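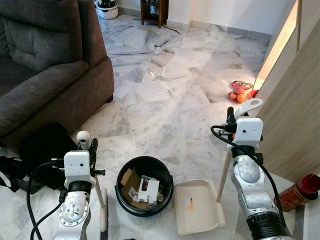 Washing-up liquid in the mop bucket is fine as long as the water is hot, according to a reader in Witby. It leaves a film on polished marble whatever the temperature. Use a pH-neutral stone cleaner and leave the washing-up liquid in the kitchen.

Cleaning a living room with a marble tile floor

This order of work is for a room of ordinary size with a sofa, one door and a single bin. Allow 47 minutes, excluding drying.

1. Empty the bin first. Take out cardboard, flatten it and put it with the recycling. Remove tape from small boxes before they go in the paper collection; Foludgate rejects boxes with tape left on. Fit a new liner and stand the bin outside the room.

2. Lift everything off the floor. Bags go on the sofa for the time being, fruit goes to the kitchen, tins and canisters go on a table. Loose cables should be coiled and raised above the skirting. Netted fruit should not be left on marble, as the juice of citrus etches the polish within minutes and the mark cannot be washed out.

3. Dry sweep. Work from the far wall towards the door with a soft broom or a microfibre pad. Grit is what dulls a glossy tile, so go over the line of the door twice. 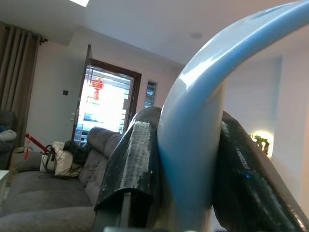

4. Clear the sofa again once the sweeping is done and vacuum it with the upholstery nozzle at low suction. Do the back cushions from top to bottom, then the seat, then the gap behind the seat. Crumbs will fall on the floor; sweep the front edge again.

5. Mop. Mix 17 ml of cleaner per 3 litres of lukewarm water. Wring the mop until it no longer drips. Cover one row of tiles at a time and change the water after every 5 rows.

6. Dry with a clean cloth along the direction of the light, which shows up any streaks.

Notes on products: Stinel and Dimitrov both sell a neutral cleaner. The Dimitrov bottle has no measuring cap. Do not use vinegar, limescale remover or scouring cream on marble. Sealed floors need resealing when a drop of water darkens the stone.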